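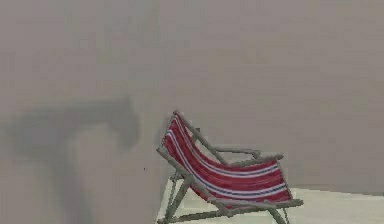
You could run it another hundred times and still not know what it was looking for, said Glenys Entwistle. She had pulled a chair up to the end of the desk and was eating soup from a flask.

Engelbrecht did not answer. He had 215 runs in the folder. In 135 of them the policy had done what it was told, and in the rest it had wandered off to face a wall or a corner and stayed there until the clock stopped it. The simulator was called Verurlow. The policy was called Seteo, after nobody could agree on anything better.

"It searches," he said at last. "Nothing in the training data searches. The people driving it always knew where the thing was."

"So give it some that don't."

He wrote that down. Then he opened the next failure and read the instruction at the top of the log: go to the table, pick up the pen.
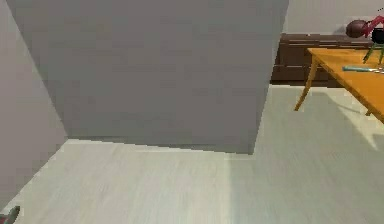

Second week

They recorded the new data in May, with the windows open. Glenys moved the objects before each run and would not tell the driver where she had put them. The drivers hated it. They turned left, turned right, swore and went back. Every wasted turn was kept.

Engelbrecht trained on the lot over 8 nights. He changed nothing else. The rooms were the same, and so were the random seeds. When the training was done he slept in his coat on the office floor, and Glenys stepped over him to get to the kettle.
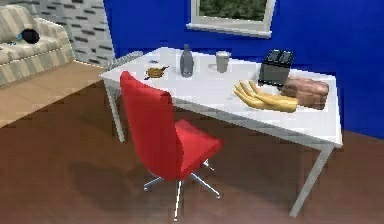

Bomier wanted a single number for the report, and Engelbrecht did not want to give one. He wrote three drafts. In the third he described one task, which was to find the bread and stop in front of it. The old policy used to go for the toaster, and he could see how that happened, with the loaf down at the right-hand end of the desk beyond the bananas and the toaster standing up black against the blue wall. The new one had failed the task 2 times. He put both failures in the first paragraph.

Glenys read it standing up.

"They'll ask why it still fails," she said.

"I know."

"Do you know why?"

"No," he said, and went to start the runs again.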